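Ticket: shared drive drops out during large copies
Status: open, awaiting retest
Site: Zurach, first floor
Opened by: Ese Edet

Copying any folder over 600 MB to the Woline storage box stalls partway. The progress bar stops, the drive letter goes grey, and the box returns after 70 seconds. Small files copy without error. First reported in June.

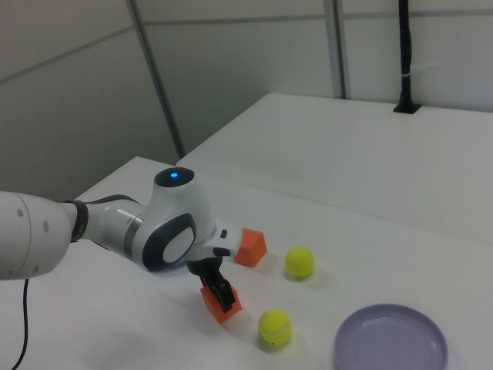 Valtolard IT Support, Network and Storage

Checks so far:
Patch lead replaced. No change.
Moved to another switch port. No change.
Disk health report on both drives clean.
Stall reproduced from a second laptop at 14:20, same folder, same 70 second gap.
Switch log shows the port going down and coming back up at each stall. Speed on return is 100, not 1000.
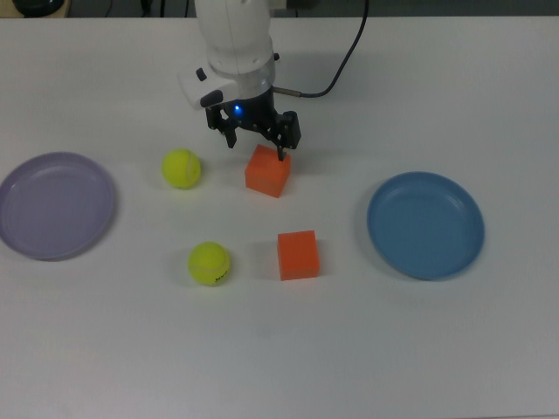
Femi Iyamu asked whether energy saving was still on for that port. He had the same fault at Ugwu, and there the link only dropped under load. He also wanted the speed left on automatic at both ends, as fixing it at one end gives mismatches that look very similar.

Energy saving was on. Turned off at 15:05, speed left on automatic. The 600 MB folder then copied twice without a stall. 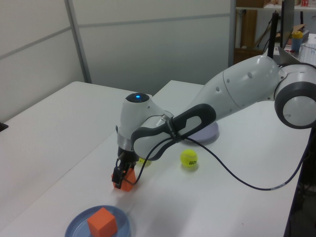

The longer test used the pictures folder, which holds large uncompressed stills and is the one users complain about most. It stalled once, late in the copy. The file open at that point was noted. The same file copied alone went through, so a damaged file is unlikely. The port log shows one drop at the matching time, and the link came back at 1000.

Next step is the wall cabling. The run from the cabinet has never been tested end to end, and the socket faceplate is loose.

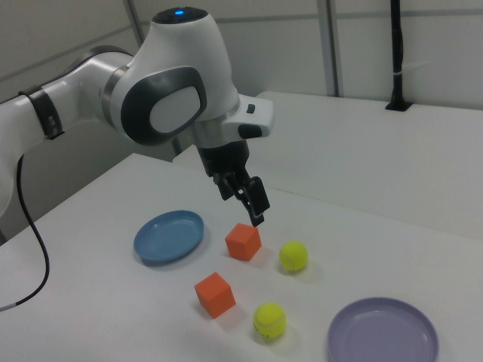

If the run fails, the box goes on the spare socket by the cabinet until the cable is replaced. Users keep the same drive letter. Retest with both folders after the move and attach the port log here.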